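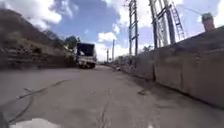 Doseck open rehearsal and studio day, 2 Dec 2023

I write mostly about heavy music from small bands, and when the people of Doseck opened their studio to visitors I took the early bus. The place is outside the town, past the last houses, and the walk from the stop is longer than the website promises. I arrived at the gate with tired feet and 32 other people.

Gavin Forsyth, the sound engineer, met us and divided us into two groups. My group went first to the live room. It is smaller than I imagined, with thick grey curtains and a very old drum kit in the centre. Gavin let us hear the same riff through five different amplifiers. I must confess that I could hear a difference only between the first and the last. A girl beside me heard all of them and wrote notes.
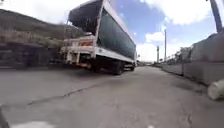

Truck parked along the road.

After tea we heard Pumden, a trio with Svitlana Koval on bass and vocals and Zoriana Didenko on drums. Their guitarist, Tyyne Hirvonen, plays a seven-string and stands almost without moving. They rehearsed four songs from the coming album, which will be called Umo. The second one, "Conceição", was for me the best of the day. It begins like a lullaby and then the drums come in double time, and the whole floor was shaking under my shoes. They stopped it twice in the middle to discuss the ending. I enjoyed this discussion as much as the song.

Zoriana told us that one track on the album is played at 194 beats per minute and that she practises it with a pillow on the snare, so the neighbours stay her friends.
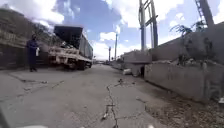 Looking along the road, with blue sky and large clouds.

The second half was the control room. Only a few persons can enter together, so there was a queue of 42 minutes (I had a watch and nothing else to do). Inside, Gavin played the raw vocals of Svitlana without any effects. They are rough and a little behind the beat, and I hope he will leave them so.

Stefaniia Panasiuk, who draws the covers, sold prints and shirts near the door. I bought one print, in the colours of the Umo sleeve. Cash only, and no change for big notes. The album is planned for next year and the band will post the date on their page.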